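Subira Biwott
Open day at the Ellholm robot lab, a thread
2/16/26

1/
Right, I promised a few of you I'd write up the Ellholm open day, so get a cup of tea. I went with my brother-in-law Nassoro, who fixes lifts for a living and has Opinions about anything with a motor in it.

2/
It's out on the Stidbridge road, past the tile place, and the sign is tiny. We drove past it twice. If you go in June (they're doing another one), park at the garden centre end and walk, the lab car park holds 31 cars and they were all there by the time we turned up.

3/
You get a sticker with your name on and a safety talk. The safety talk was Abbas Najafi, who runs the workshop side, and it was mostly "don't lean on the yellow rail". Nassoro leaned on the yellow rail. I moved away and pretended to read a poster.

4/
First stop was the packing cell, a big arm in a cage putting jars of pickled beetroot into boxes for a firm called Pruderov. It can do 600 jars an hour when it's going properly. For visitors they run it slowly so you can follow what's happening, and I could've watched it all afternoon!

5/
What I liked was the noise, or how little of it there was. I'd expected clanking. It's more of a hum and then a soft puff when the suction cups let go. A little boy next to us was doing the puff sound along with it, getting his timing better and better.

6/
Somebody asked what happens when it drops one. Abbas said there's a tray underneath and a mop in the corner, and pointed at the mop.

7/
Second stop, gripper table. This was hands on! You get a gripper on a stick with a trigger, same kind of two fingers as on the robots, and you try to pick up household bits with it. An egg cup, a sponge, a sock, a set of keys.

8/
I am terrible at this. The sock was fine. The keys went on the floor three times. You can't feel anything through it, that's the trouble, you've only got your eyes and you keep blocking your own view with the fingers. Gave me a lot more sympathy for the machines.

9/
Nassoro picked up the egg cup first go and was unbearable until lunch.

10/
Lunch was samosas from the van outside (good, get the potato ones, the chilli sauce is properly hot) and then the bit I'd really come for, which was the simulator room.

11/
So they do a lot of their work in a simulator now, a computer world with a pretend table, pretend arm and pretend things on it. Sherif Lahlou did this part. He's very tall and talks very fast and I filled four pages of my notebook trying to keep up with him.

12/
He said they can have 1000 tables going at once overnight, each with things set out a bit differently, and come in next morning to see which ones went wrong. No mop needed. He did also say the pretend world is a bit too kind, things don't get sticky or greasy in there, so a real arm has to be tried afterwards every single time.

13/
I asked why everything looks so plain, it's a bit like a very posh bathroom in there with the shiny walls. He said it's the simplest of the rooms they've got and some of the others have curtains, clutter, bad lighting, the lot. His least favourite is one with a patterned carpet that he says gives him a headache.

14/
Someone behind me wanted to know if it's basically a computer game. Sherif said yes, but a boring one where you tidy up forever. A woman at the back said she already had that game at home and got the biggest laugh of the day.

15/
You could also type in a job for it to try. People went for things like "put the cube in the bowl" or "move the mug". I typed "tidy up please" and Sherif said that was the hardest thing anybody had put in, as it has to decide what tidy means. I'm choosing to be proud of that.

16/
They had the Mwakyusa project on the other screens, a longer-term thing with a care home where an arm would clear trays after meals. Elibariki Wanyama is leading it and she was lovely, very straight about how far off it is. Cups with a drop of tea left in are the big problem. She has a whole spreadsheet of spilt tea.

17/
I asked her whether the residents wanted it. She said some do, some would rather have a person come round and have a natter, and they're trying to build it so the staff get more time for the nattering. I hope that's how it goes. I've got an aunt in a place like that and the natter is the best part of her day.

18/
One from the simulator room for those who asked what it looked like. The arm hangs down over a table full of holes, and it's got an orange bowl, a red mug, a couple of cubes and a yellow basket to think about, plus a few other bits. I'm very fond of the blue wings at the top! 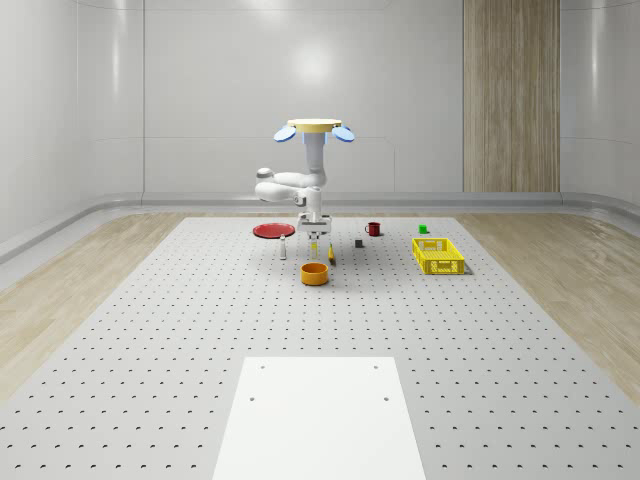 19/
Practical stuff for June: it's free but you have to book, kids are welcome, the simulator room is up one flight with a lift at the back (Nassoro inspected it and says the doors are slow). Allow 3 hours if you want to do all of it. The loos are by the workshop and the coffee machine only takes coins.

20/
If anyone wants to share a car from our side of Stidbridge next time, message me. I've got room for two, and whoever sits in front is in charge of spotting the sign.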